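Sage or gray for a small laundry room?

skurnon55
Posted October 8, 2024
Okay, I need opinions before I lose my mind. Our laundry room is tiny, no window, one ceiling light, and I want to get it painted before my in-laws come in November. I've been going back and forth between a pale silvery gray and a muted sage for weeks now. My husband says they're the same color. They are not the same color!!

I have a budget of 400 dollars for the whole room, and that has to cover paint, a shelf over the machines and some kind of hook rail. I already bought four sample pots, so that's a chunk gone.

What I love is when a gray has that bit of green in it and goes a little bluish where it's lighter. Soft, kind of blurry, nothing crisp. This is the range I'm stuck in:
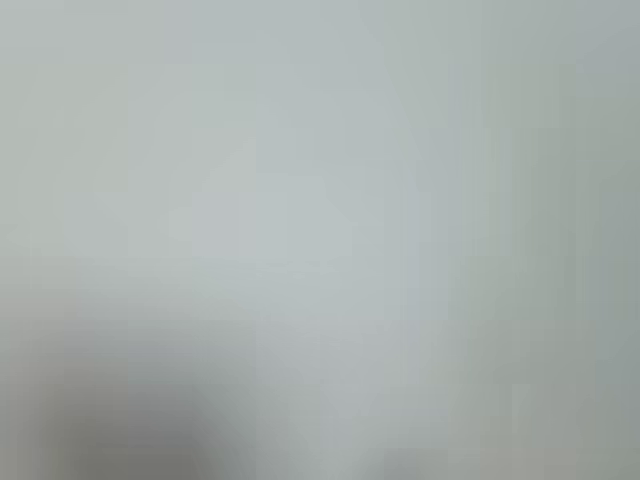
Jasper Geerts
Go with the gray. I did a sage in a windowless bathroom and under a warm bulb it went straight to pea soup. Lived with it for a year and repainted.

nikska
Disagree with Jasper, sorry. Plain gray with no daylight looks like a parking garage. Sage at least has some life in it. Change the bulb before you change the paint, a cooler one is a few bucks.

Jasper Geerts
I tried two different bulbs. Still soup.

nikska
Then it was too yellow a sage to begin with. There are a million of them.

holitz_2366
Could you do both? Gray on the walls and the greener one on the door and trim. Also get satin, whatever you pick. Flat paint next to a washer is a pain to wipe down.

skurnon55
Ooh, I hadn't thought about the trim. Satin is already the plan. Nikska, what bulb do you have? Mine came with the house and I think it's pretty warm.

nikska
No idea on the brand, the box just said daylight. Paint your samples on poster board and move them around the room at night, that's when you'll be in there anyway.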